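# The Marble Floor

By the time I got upstairs, Colette had already given it a name, and the name was Boyer. 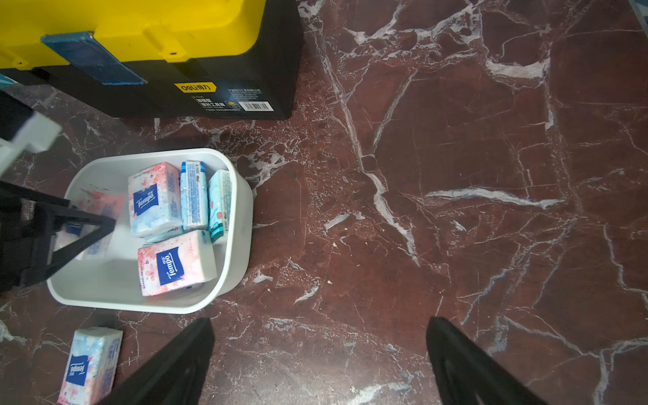
"You can't name it after yourself," said Yannick.

"I've packed tissues into bins for eleven years," she said. "If it's going to learn my job, it can have my name."

So it was Boyer, and by lunch it was Boyer on the shift sheet too, in Évan's square handwriting, between Barbier and Lebrun. I loved that. I had been at Plastby since January and I still got a thrill walking in, and now we had a robot on the schedule!

Plastby did refills. Hotels and clinics sent us their orders and we made up the bins: tissues, soap, little combs, whatever they'd asked for. The company had bought the old Prondard bank building for next to nothing, and that's why we did all this on dark red marble with white veins running through it, under lights meant for people with a lot more money. Boyer worked right down on the floor. Ysaline had wanted to start it on a bench like a sensible person, but the benches were all full of orders and she couldn't wait.

Ysaline was the one who'd talked the bosses into it. She ran the trial from a folding chair with a laptop on her knees and her shoes off. She'd say "okay, okay, okay" under her breath every time the fingers opened, and then she'd say nothing at all until they closed.

The first day it dropped everything. It dropped packs beside the bin and on top of the bin, and once it carried one very carefully past the bin and set it down next to Yannick's foot, and he thanked it. The second day it was better. On the third day Colette pulled her own chair over.

"It's coming in too flat," she said.

Ysaline looked up. "Flat how?"

"It wants to lay them down. You don't lay them down, you stand them up along the side and lean the next one in. Otherwise you run out of room and you're squashing." She got down on her knees, which she'd been told by her doctor not to do, and showed us. I had watched her do it hundreds of times and never seen it. Her thumb turned the pack while it was still in the air, and by the time it touched the plastic it was already standing.

"Do that again," said Ysaline. "Slower."

"I can't do it slower. It doesn't work slower."

She did it slower. It took her four tries, and she swore through all of them, and Ysaline typed the whole time.

That was the start of the good part. From then on there were two chairs, and then three, because I kept drifting over on my breaks. Yannick fed it packs. Colette told it off. She talked to it just the way she'd talked to me in my first week ("No. No. What are you doing? There you go, sweetheart."), and I swear I got better at bins myself that month from listening.

Évan was the one who asked about it, in the Monday-morning kind of voice he used on any day of the week. We were all at the long table with our coffee.

"So when it's good at this," he said, "what are we good at?"

Ysaline put her cup down. She could have given us the line from the memo. We'd all read it. Instead she said, "The plan is it takes the standard bins. The 200 we do every morning that are all the same. The odd ones stay with people, and the checking, and somebody has to teach it each new product. I asked for that to be a real job with real pay. They haven't signed it yet."

"And if they don't sign?"

"Then I'll be pretty loud about it."

"We'll all be loud," said Colette. "I've got a voice."

She did, too. She went up to the second floor that afternoon in her good cardigan, with Évan behind her carrying the shift sheets, and they were gone so long that Yannick ate her cookies.

I stayed down on the marble with Boyer. It was my first time running it alone, and my hands were sweating on the laptop. I put out a pack of the cherry-blossom ones, the slippery kind, and pressed go. The fingers came down and closed. It lifted, and halfway over, it turned its wrist.

It was Colette's turn. It was that same little roll, a bit stiff, a bit late, but hers. The pack went in on its end and stayed there.

I yelled so loud that Yannick came running with crumbs on his chin.

"Do it again," he said, and I was already reaching for the next one when we heard the two of them on the stairs, Colette first, talking the whole way down.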